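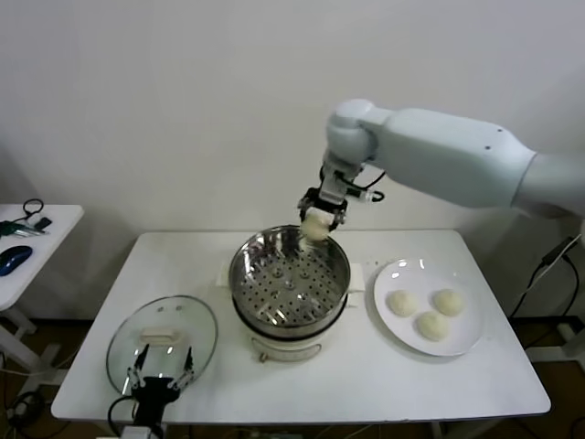 About Us

Nullen is a small cooking school in Tustcombe, and steamed buns are what we do. Plain ones, filled ones, folded ones, the kind you pull apart at the table while they're still too hot to hold. We teach bread in the winter and dumplings all year, but the bun is where we started and it's still the first thing most people make when they come through the door.

How we got going

Radka Vidmar opened the school with two borrowed tables and a recipe she had been fiddling with since college. She grew up on her grandmother's steamed dumplings, big soft ones sliced with a thread and served with gravy, and when she moved to Tustcombe she fell in with neighbors who made buns the Chinese way. She thought the two doughs were cousins and wanted to learn everything about both. The first class was full of friends. The second was full of friends of friends, and somebody's uncle who stayed until ten at night asking about yeast.

Uriel Quintero joined the following August. He had run the pastry side of a hotel kitchen for years and he was (his words) tired of making things nobody got to eat warm. Most of our fillings are his. The mushroom and cabbage one has been on the schedule ever since, and if we ever take it off we will hear about it!

We moved into our current room on Villaseñor Street when the old one got too small. It has big windows on the north side, a sink deep enough for the stockpots, and a floor that forgives flour.

Why steam?

Because it's so easy to love. You don't need an oven, you don't need a stone or a special pan, and a batch of dough that would take up half your afternoon as a loaf turns into supper in the time it takes to set the table. Steam is gentle on dough. The outside stays soft and pale, the inside gets springy, and there's that smell when the lid comes off that makes a whole room of adults lean forward at once. We never get tired of that.

Steaming is also wonderful for people who think they can't bake. We meet a lot of them. They've had one sad brick of a sandwich loaf come out of the oven and decided bread isn't for them, and then two hours later they're texting their sister a picture of a bun.

What we cook with

We like ordinary equipment, the kind you can keep on a counter in an apartment. Our tables are set up with small electric steamers: a stainless steel pot on a white base, a perforated tray inside, and a glass lid with a white handle. Bamboo baskets are beautiful and we have a stack of those as well for anyone who wants to try them, but we'd much rather you learn on something you can plug in next to the toaster.

The tray matters more than people expect. All those holes let the steam come up evenly, and the raised part in the middle makes a handy marker for spacing. Buns grow. A bun that looks lonely going in will be touching its neighbor by the time it's done, so we teach everyone to leave two fingers of room on every side. We cut little squares of parchment for the bottoms when the dough is sticky, and a light wipe of oil on the metal does the job when it isn't.

The glass lid is for the curious, meaning all of us. You can check on things without lifting it, at least until it fogs up. When you do take it off, tip it away from you and lay it flat on the table where it won't roll. Radka wraps hers in a dish towel to catch the drips. Uriel doesn't bother. They have been disagreeing about this for as long as they've worked together, and both of their buns are very good.

A bun shouldn't be perfectly round, by the way. We get asked about this in every single class. A little dent, a seam that wandered, one side taller than the other, it all comes out tasting the same, and the lumpy ones usually go first.

Our classes

First Buns is our beginner evening. You mix by hand, rest the dough, shape it, steam it and eat it, and you take home a bag of whatever you didn't finish plus a jar of our starter flour mix. Each class takes 11 people, so everyone gets a good stretch of table.

Filled and Folded is for people who have done First Buns or who already make bread at home. Uriel teaches pleating, which takes practice and a lot of laughing.

The Dumpling Afternoon is Radka's. She makes the sliced dumplings from her childhood, and there is always a pot of something slow on the stove to go with them.

Families are welcome at our Small Hands sessions, taught by Perla Xolalpa, who was a kindergarten teacher before she came to us and can get a room full of six-year-olds to wait for dough to rise. (We have watched her do it many times and still don't know how.) Kids shape animals, mostly hedgehogs, and the grown-ups look after the hot end.

Who else you'll meet

Rahel Widmer answers the phone and the email, orders the flour and keeps the calendar straight. If you have an allergy or a question about getting here with a stroller or a wheelchair, write to her before you book and she'll sort it out with you.

Evdokia Xenos washes, mends, sharpens and labels. She also wrote our recipe booklet, Arnness, named after the lake where she spent her summers. It has 24 recipes and a very useful page on what went wrong and how to eat it anyway. You can buy a copy at the front counter.

Where we are now

More than 2000 people have taken a class with us, and we still get a kick out of every full room. Some come once for a birthday. Some have been through everything we teach and come back for the company. A few have gone on to sell buns at the Tustcombe market, and we're often first in line.

Come and see us

The door is open from 9 in the morning on teaching days. You're welcome to drop in, look around and ask about dates. Aprons are on the hooks by the entrance, so just bring a container for leftovers. Street parking is free after 6 p.m., and the bus stops across the road.

Group bookings and gift cards: ask Rahel.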